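The Other One

Part one: the bag

My aunt left me 656 dollars and a bag of odd socks.

The money I understood. She'd been putting away her bingo winnings in a Trummer biscuit tin for years, and she always said it would come to me. The socks were in an old pillowcase with a knot in the top, and the note pinned to it said FIND THE OTHERS in her big bossy capitals.

I rang my brother straight away. He got the car (a Vavent wagon with no reverse gear, so I wasn't jealous) and he hadn't been asked to find anything. "Chuck them out," he said. I said I would. Then I made a cup of tea and tipped the whole lot onto the lounge room floor, because of course I did!

There were eleven of them. Footy socks, bed socks, one with a reindeer on it, a tiny yellow baby one that I had a bit of a moment over. And a blue one with a grey stripe near the top, and that one I knew. I'd have known it anywhere.

My uncle wore those socks to the bowls club every summer of my childhood, pulled right up, with sandals. He went out for a drive when I was eight and ended up living in Gamier with somebody else, and in our family you didn't bring it up. You didn't bring up Gamier either, not even when it was on the weather.
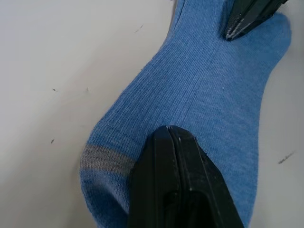 Part two: Gamier

It's a long way to Gamier. I stopped at the Clistik servo for a pie and nearly turned around twice, once before the pie and once after. The sock was on the passenger seat. I'd put the seatbelt over it, don't ask me why.

I had his address from an old Christmas card, the only one he ever sent, which my aunt had kept at the bottom of the biscuit tin under the money. Weatherboard place, lemon tree, a ute with a flat tyre out the front. He was on the porch shelling peas and he'd got so small. I'd practised a speech for 100 kilometres and what came out was, "Have you got a blue sock?"

He looked at it for ages. Then he put the peas down, went inside, and I could hear drawers. Lots of drawers, and a bit of swearing.

"She hung on to that?" he said, when he came back. He had the other one in his hand, darned at the heel in the wrong colour.

"She hung on to all of them," I said. "Do you know anything about a reindeer?"

And he moved the peas over so I could sit down.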